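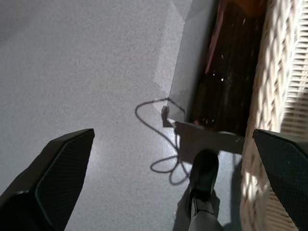 深色帆布和厚棉布一定要跟浅色衣服分开洗吗?
前三次一定要分开。新的深色厚布浮色多,头几遍水里都会带颜色,等清水里看不出颜色了,再跟颜色相近的衣服一起洗就很安心。

大家好,又来写洗衣教程啦!上一篇讲白衬衫领口,留言里问得最多的反而是深灰、藏青、炭黑这类厚布怎么洗才不发白。我自己特别喜欢这种布,沙发盖布、围裙、工装外套全是它,洗坏过也救回来过,所以这篇写得会长一点,想直接看步骤的可以往下翻。

先说发白是怎么回事
厚布洗完出现一道一道的白痕,常见的原因有两个。一个是洗衣粉没化开,卡在布纹里,干了就是白印子。另一个是磨白,布在桶里折着转,折起来的那条棱一直在蹭,颜色就从那里先掉。前一种过一遍清水就能救,后一种救不回来,只能预防。
分辨的办法很简单:拿湿毛巾擦一下白痕,等它干透再看,淡了就是残留,没变就是磨的。

要准备的东西
中性洗衣液,不要带增白成分的,包装背面会写“荧光增白剂”,看到就放回去。
白醋,普通厨房那种就行。
一块白色旧棉布,测掉色用。
大一点的盆,最好能让布完全摊开。
我用的洗衣液是Reson的中性款,用惯了,你手边有别的中性洗衣液完全可以,不必为了这个再买一瓶。

第一步:测掉色
找一个不显眼的角落,比如下摆里侧,用清水打湿,白棉布按上去压一会儿,掀开看。有颜色就单独洗,颜色很重的话先手洗一遍再进机器。这一步真的很快,别跳过!我有一条米色毛巾就是因为偷懒变成了淡蓝色,到现在还挂在厨房里。

第二步:抖和翻
先把布拿到阳台抖一抖,毛絮和头发在干的时候最好弄掉,湿了就粘得死死的。然后有正反面的衣服全部翻过来,拉链拉上,扣子扣好。盖布这种没有里外之分的,就松松地放,千万别叠整齐了塞进去,叠出来的棱正好就是磨白的地方。

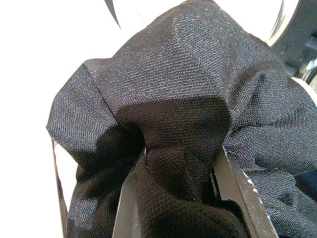
抖完以后顺手捏一捏布的厚度。厚的那种吸水特别多,进了桶会重得吓人,所以一桶只放到半满,让它有地方翻身。我的洗衣机标的容量不小,可洗厚布的时候我从来不按那个数来装,装满了外圈洗到了,里面那团还是干巴巴的样子。

第三步:泡不泡?
很多人喜欢先泡一夜,我不建议。深色布泡久了,颜色会慢慢跑到水里,再不均匀地染回来,花得很难看。如果有明显的污渍,只在污渍上抹一点洗衣液,等11分钟再下水就够了。(为什么是11分钟?我的厨房定时器十分钟那一格坏了,一直用这个数,效果很好,就懒得改了!)
泥点是例外,要先晾干,用软刷子刷掉,再处理剩下的印子。湿着擦只会越擦越大一片。

第四步:程序和水温
冷水或者三十度,选轻柔或者“深色衣物”程序。脱水转速我固定用600转,再高的话厚布会绞成一团,出来全是死褶,熨都熨不平。洗衣液放平时的七成,厚布难漂干净,放多了就会出现前面说的第一种白痕。
漂洗加一次。白醋倒小半瓶盖在柔顺剂的格子里,能帮着冲掉一些残留,晾干之后闻不到味道,放心。醋和含氯漂白的东西绝对不能一起用,这个请一定记住。

第五步:拿出来
程序一结束就拿,别闷在里面。闷着的厚布又皱又容易有味道,尤其五月以后天气潮,放一个下午就能闻出来。我习惯拿个方形的篮子接在机门口,整桶一次端走,湿布不会拖到地上。
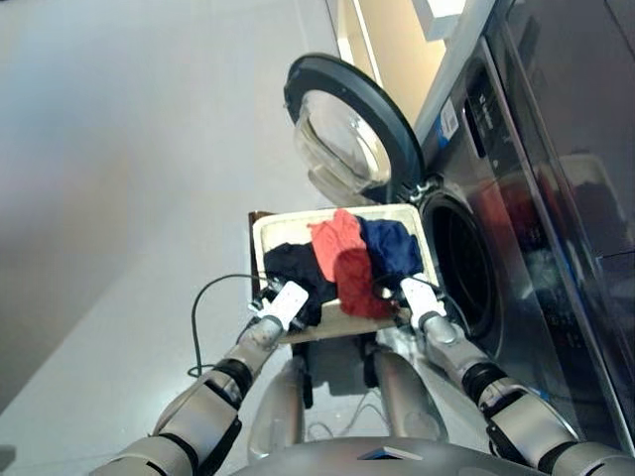

洗衣机旁的米白色长方形衣篮

第六步:晾
反面朝外,晾在通风的阴凉处。大太阳晒深色布,褪色的速度快得惊人,朝阳的那一面会明显浅一块。盖布这类大件用两根杆子撑成一个“人”字,中间留空,里面能过风,干得快很多。上杆之前双手抓住两角用力甩几下,褶子能少一大半,手会酸,但是值得!
地方不够的话,厚的先晾,薄的后晾,厚的那件半天翻一次面。

已经有毛球和毛絮怎么办
干透以后用粘毛滚筒顺着布纹滚,不要来回滚。毛球用剃毛器,布一定要铺平拉紧,鼓起来的地方很容易剃出洞。我在旧工装的袖口上剃出过一个小洞,后来补了一块同色的布,看久了还挺顺眼。

多久洗一次
围裙我用脏了就洗,外套一季两三回,平时挂起来吹吹风就好。沙发盖布看家里情况,有猫有狗的勤抖比勤洗管用。

下一篇想写羊毛毯,正在拿一条旧的做试验,缩没缩水到时候如实汇报。有想看的布料也可以在下面留言,我都会看的。

更新于2024年9月11日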